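Unit 6. Provisional Arrest and Surrender: Working Notes

Terms. Provisional arrest holds a wanted person before the full extradition request arrives. The extradition request follows with the judgment or charge, the text of the law, and proof of identity. Surrender is the physical handover after the last appeal.

Dual criminality. The conduct must be a crime in both states. The name of the offense may differ. Courts compare the acts alleged, and in the Ralgate problem the file lists them on one page. 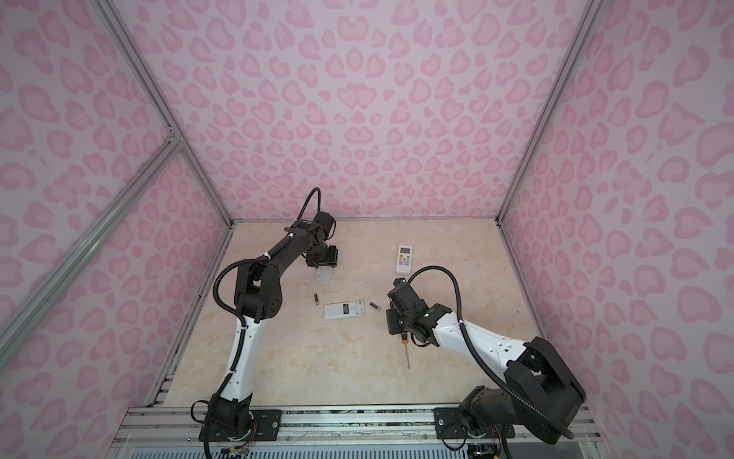 Convictions in absence. The requested state asks if the person had notice of the trial and a lawyer. If not, it may require a promise of retrial. Read the Greken problem with this in mind: notice was mailed to an old address, and the court fined the defendant 2,000 before passing sentence.

Time limits. The clock on provisional arrest starts on the day of detention. Release after it runs out does not bar a later arrest on a complete request.

Reading: Thomas packet, first half. Bring the Greken judgment to Sunday's review.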